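School Leaving Ceremony – Questions from Families
Echevarría Secondary School

When must we collect the tickets?
Tickets are ready at the school office from February 10, 2023. Each leaver receives 2 tickets. Please bring the name of the student and sign the list.

Can we ask for more tickets?
Yes, but only if other families return theirs. Write to Mrs Carretero in the office.
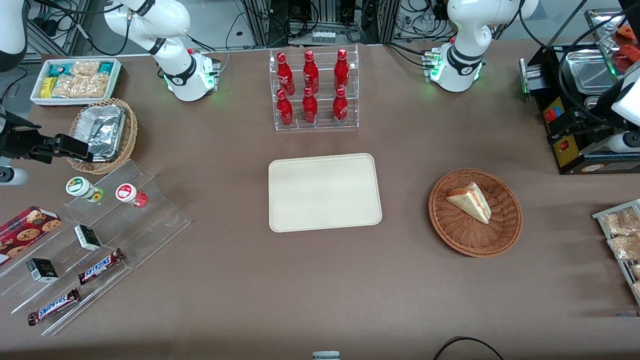 She keeps a waiting list and answers everybody, also when the answer is no. The hall has 100 seats for guests and we cannot add chairs in the corridor.

Who gives the speeches?
Enikő Illés speaks for the students and Mr Barroso for the teachers. Both speeches are short.

Must my child rent a gown?
No. Dark clothes and clean shoes are enough. If you prefer a gown, the shop Durico rents them – please order early.
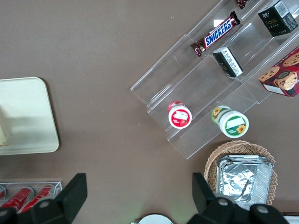
Guests may not eat in the hall during the ceremony. Drinks are served in the courtyard afterwards, and every family is asked to bring something small to share. Packaged snacks are the easiest for us, a Snickers bar for example, but please tell Celeste Teixeira if your child has a nut allergy. Home-made cakes are also welcome with a list of ingredients.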